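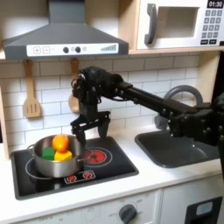 Hutley Recipe Text Set, data card

Version 3, released 2020-04-02
Maintainer: Paora Tipoki

Summary
Hutley is a plain-text collection of home recipes for one-pot meals, split into title, ingredient lines and steps. It is meant for work on parsing quantities and units. Nutrition data is out of scope.

Sources
Recipes were typed from two community cookbooks, Mosa and Bednarek. The Forkeck cookbook was dropped in January after its permission lapsed. Any copy that still has records with the prefix fk_ is out of date.

Contents
recipes.tsv – one recipe per row, UTF-8, tab separated
units.tsv – 11 unit names with their accepted spellings
split.txt – record IDs for the test portion (200 recipes)

Almost 300 ingredient lines have no quantity ("salt", "oil for the pan"). The qty field is left blank in these rows. Do not read blank as zero.

Known problems
Fractions typed as 1 1/2 and 1-1/2 both occur. The second form clashes with ranges such as 1-2, so run the range check last.
"Can" is tagged as a unit even when the size follows in parentheses.
Steps from Bednarek keep the line breaks of the printed page.

License
Free for research and teaching. Keep the source field when passing on single records.

Corrections
Send the record ID and the proposed text to the maintainer. Fixes go into the next version.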